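**Progress report to Merkano: desk-assist cell, equipment planning stage**
1 March 2018

We're further along than I expected when I last wrote, and I'm very happy to say the purchase list is nearly settled! You funded this stage so that we could work out what to buy before anyone signed for it, and the simulation has already changed our minds on two items.

The layout is built around a Franka Emika arm on its own stand beside an ordinary desk. We had first budgeted to bolt the arm straight to the desktop, to save on furniture. Once we modelled it both ways, the separate stand was the clear favourite. It leaves the work surface free, and it means we can swap desks later without paying for a new mount.

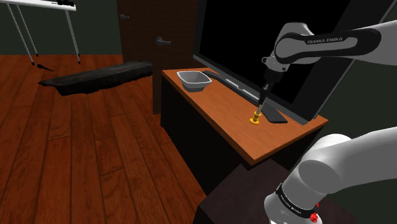 The stand is now a line of its own in the budget. Brukex has quoted $770 for one in a dark finish, delivery included, and they're happy to drill the top plate to our pattern. I've asked them to hold that price until we have your answer on the next instalment.

Fingers were the other surprise. We had allowed for three sets of custom fingertips, which would have eaten a good chunk of the parts money. Having spent a few weeks on thin rods and small round-based fittings in the model, we think one narrow parallel pair will cover most of what we want to do in the first year. I'd sooner put the savings into spare fittings, as those are the parts we'll lose and break. Bråten can supply them in packs of 23 for $447, and one pack should see us through to September.

**Still to be decided**

- Monitor: keep it on the desk or hang it on the wall. Wall mounting costs a bit more in labour but gives the arm more room at the back.
- Bowl or basket for small parts: cheap either way, but we need the outside size before we fix the desk width.
- Cabling and power at the stand: waiting on an electrician's quote.

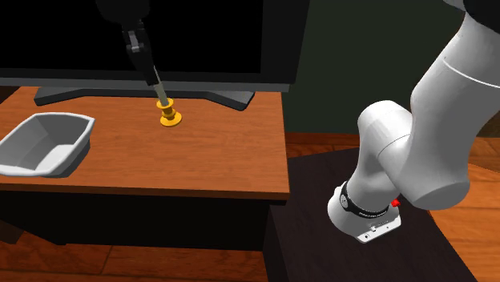
*Report by Hubert Sadowski, equipment planning, Pumon*

On timing, the lead time we've been given for the arm is eight weeks from order. I'd like to place that order as soon as the wall question is closed, and have the desk and stand here first so we can check heights with a tape measure before the expensive item arrives.

We'd also like your approval to move the unspent fingertip money across to spares and installation labour. The total stays the same. If you need that request on a separate form, send it over and I'll fill it in this week.

The team is really keen to get started on the real thing, and you'd be very welcome to come by and look through the model with us before the order goes in.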